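집에서 발레 바 연습 공간을 만드는 방법

저는 성인이 되어서 발레를 시작했습니다. 지금은 Fairweather 스튜디오의 초급반에 일주일에 한 번, 목요일 저녁에 다닙니다. 수업만으로는 순서가 몸에 잘 남지 않아서 집에 작은 연습 자리를 만들었습니다. 한국어가 제 모국어가 아니어서 표현이 조금 어색할 수 있지만, 제가 한 순서를 그대로 적어 보겠습니다.

준비물

이동식 바 한 개 (저는 Lindby의 접이식 바를 씁니다)
바닥용 매트 Jernance 한 장
전신 거울
줄자와 종이테이프
음악을 틀 수 있는 스피커나 휴대폰

1단계. 자리를 정합니다

바 옆에 서서 다리를 앞, 옆, 뒤로 뻗어 보십시오. 데가제 높이에서는 좁은 방도 괜찮지만, 그랑 바트망을 하면 생각보다 넓은 자리가 필요합니다. 저는 처음에 책장 옆에 바를 놓았다가 뒤로 뻗은 발로 책장을 찼습니다. 발끝이 닿는 곳마다 종이테이프를 붙여 두면 가구를 어디까지 옮겨야 하는지 금방 알 수 있습니다. 천장 전등도 확인하십시오. 팔을 앙 오로 올렸을 때 손이 닿으면 안 됩니다.

2단계. 바닥을 준비합니다

타일이나 대리석 바닥은 딱딱하고 미끄럽습니다. 그 위에서 바로 점프를 하지 마십시오. 매트를 펼친 다음에는 하루 동안 그대로 두어 말린 자국을 폅니다. 모서리가 뜨면 양면테이프로 고정합니다. 너무 푹신한 요가 매트는 발레에 맞지 않습니다. 를르베를 할 때 발목이 흔들리고, 탕뒤를 할 때 발이 바닥을 따라 미끄러지지 않습니다.

3단계. 바의 높이를 맞춥니다

바 옆에 편하게 서서 손을 올립니다. 팔꿈치가 조금 구부러지고 어깨가 올라가지 않는 높이가 좋습니다. 배꼽과 허리 사이라고 설명하는 선생님도 있지만, 사람마다 팔 길이가 다르기 때문에 직접 올려 보는 것이 제일 정확합니다. 높이를 정하면 양쪽 나사를 같은 칸에 끼우고 바를 가볍게 흔들어 봅니다. 이동식 바는 벽에 고정한 바보다 가볍습니다. 체중을 싣거나 당기지 말고 손가락만 얹는 습관을 들이십시오.

4단계. 거울을 놓습니다

거울은 정면에 하나만 있으면 충분합니다. 머리부터 발끝까지 보이는지, 플리에로 내려갔을 때도 무릎이 보이는지 확인하십시오. 세워 두는 거울은 넘어지지 않게 벽에 끈으로 묶습니다. 옆모습을 보고 싶으면 휴대폰을 낮은 의자에 세워 놓고 촬영하는 편이 낫습니다. 고개를 돌려서 거울을 보면 자세가 틀어집니다.

5단계. 연습 순서를 정합니다

저는 순서를 종이에 써서 거울 옆에 붙였습니다. 플리에, 탕뒤, 데가제, 롱 드 장브, 퐁뒤, 프라페, 그랑 바트망의 순서입니다. 모든 동작은 오른쪽과 왼쪽을 똑같이 합니다. 음악은 Fluveo에서 수업용 피아노 음반을 찾아 듣습니다. 처음 3주 동안은 플리에와 탕뒤만 했는데, 그 기간이 나중에 많이 도움이 되었습니다.
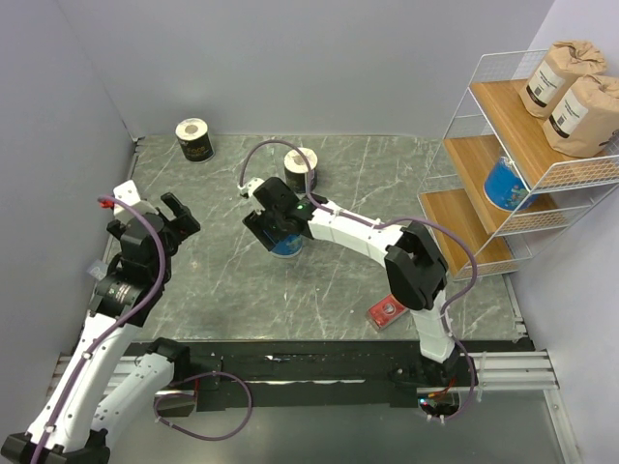

사진 제공: Fluveo

6단계. 팔 동작을 따로 연습합니다

바 연습이 끝나면 가운데로 나와서 포르 드 브라를 합니다. 앙 바에서 시작해서 앙 나방, 앙 오, 알 라 스공드를 지나 다시 앙 바로 돌아옵니다. 손보다 팔꿈치를 먼저 생각하십시오. 알 라 스공드에서 팔꿈치가 떨어지면 팔 전체가 무거워 보입니다. 시선은 움직이는 손을 따라갑니다. 저는 이 부분이 아직도 어렵고, 선생님께 매주 같은 지적을 받습니다.

7단계. 정리합니다

종아리와 허벅지 뒤쪽을 천천히 늘입니다. 통증이 있으면 바로 멈추십시오. 매트는 마른 천으로 닦고, 접지 말고 말아서 보관합니다. 바의 나사는 한 달에 한 번씩 다시 조입니다.

토슈즈에 대해서

집에서 혼자 토슈즈를 신는 것은 권하지 않습니다. 선생님이 허락하기 전까지는 천으로 된 연습용 슈즈를 신으십시오. 바닥에 송진을 바르는 것도 집에서는 하지 않는 것이 좋습니다. 매트에 묻으면 잘 지워지지 않습니다.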